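Equipment Review: Privano Printed Spacer Discs
Workshop Resources, reviewed by Themba Pretorius
Tue 17 November

The Privano spacer disc is supplied as a printed plastic part for light bench work, intended to hold two flat components apart while leaving a clear passage through the middle. The teaching workshop purchased a pack of 15 in October, following a request from the Patel bench group, whose previous stock of turned spacers had become too expensive to replace. This review is offered for the guidance of other departments considering the same purchase.

Packaging and delivery
The discs arrived within five working days in a plain carton, with a single folded sheet of instructions. The sheet is adequate for an experienced user but gives no advice on tightening. Departments that issue the parts to first-year students may wish to prepare their own note.

Finish
The standard of printing is good. The upper face is flat and matte, and the layers are faintly apparent without being rough to the touch. The outer rim is rounded, which makes the part comfortable to handle over a long session. Two discs in our pack had small strings of plastic inside the fixing holes. These were cleared with a hand file in a few minutes, although we would have preferred not to do so with new parts.

The lime green will not suit every taste. It does have a practical advantage in a shared workshop, where parts in black or grey are readily lost among offcuts — our older Yoshida spacers disappeared at a regrettable rate.

Fit and use
The wide central hole is the most useful feature of the design. Cables and narrow rods may be passed through it after assembly, and the part can be lifted with one finger. The holes set around it are of two sizes, and this caused some confusion at first. 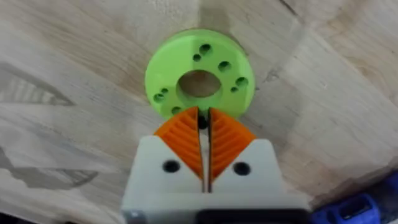
Staff soon adopted the practice of laying each disc flat on the bench and marking the required holes in pencil before fitting. With that done, assembly was straightforward. The larger holes accepted our standard bolts cleanly. The smaller ones were tight, and in one case the fixing had to be withdrawn and started again.

We tested the discs over roughly 900 fittings in total. One disc cracked at a small hole after being overtightened, and the remainder are still in service. The Grikberg equivalent is harder wearing, but it is heavier and has a narrower opening.

Recommendation
Suitable for general teaching use, at a rating of 8 out of 10. The discs are not recommended for permanent assemblies or for work near a heat source. Requests for a sample may be left at the stores counter.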